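Home | Local | Food | Outdoors | Letters | Contact

Print | E-mail this story

Reading time: 4 minutes

The refill stand is back at Hurnerby, and I am so glad

8 May 2022

If you've walked the lake path at Hurnerby any time in the past two summers, you know how it goes. You get to the far end, your bottle is empty, and the water fountain by the boathouse has that sad plastic bag taped over it. Well, the bag is gone! I went out to see for myself, and there's a proper refill stand in its place, with two taps and a low bowl for dogs.

The parks office tells me the whole thing cost 1251 dollars in parts, a lot less than I'd have guessed. Most of the money came out of the Bresten street fair, and the rest was left over from the path repairs. The old fountain had a cracked line under the concrete, and digging it up took longer than anyone hoped (I'm told there was a tree root in there as thick as a fence post).

Gifty Baidoo runs the snack window at the boathouse, and she's been handing out tap water through the hatch all this time. "I'd have a line of people for water and one person who wanted a pretzel," she told me. She isn't complaining, she likes the company, but she'd also like to sell a pretzel now and then.

She'll still have cups, by the way. The boathouse has done away with paper ones, and you can now borrow a hard cup for free and drop it in the crate when you're finished. They started with 14 last fall to see if they'd all walk off. They mostly didn't, so there are more on order. Carys Pritchard, who leads the Saturday-style long walks (they go on all sorts of days, don't ask me), wants her group to use them at the turnaround so people can leave their bottles in the car. I'm keeping my bottle, thanks, it's the only thing I own that has never leaked.

One thing to know before you go: the path is closed between the boathouse and Major Street until the new railing is in. You can get round on the upper trail, but it adds 700 yards and a good bit of that is uphill. I did it in the wrong shoes. The railing should be finished by July, and the parking lot on the Vikberg side is open as usual in the meantime.
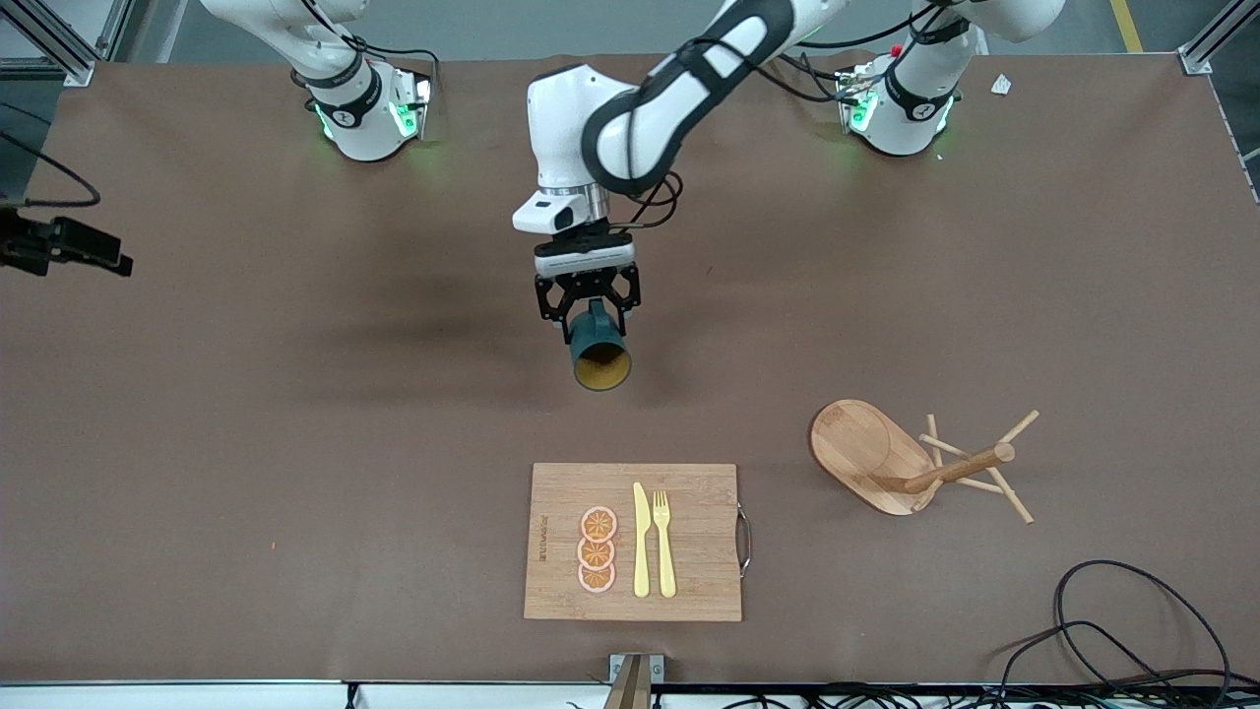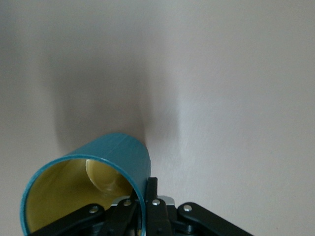

I asked Gifty what people should know about the cup crate, and she had plenty to say. Please don't leave them on the dock, don't take them out in the rowboats, and if one's been on the ground, tell her so it gets washed twice. And lay them down when you put them back, on their sides like the teal one in the second photo, so any last drops run out and don't sit in the bottom. I'd been standing mine upright like a fool. The stand itself is on from sunrise to dusk, and the taps get shut off for the winter after the first hard frost. If you find one dripping, the number for the parks office is painted on the side of the boathouse, just left of the snack window.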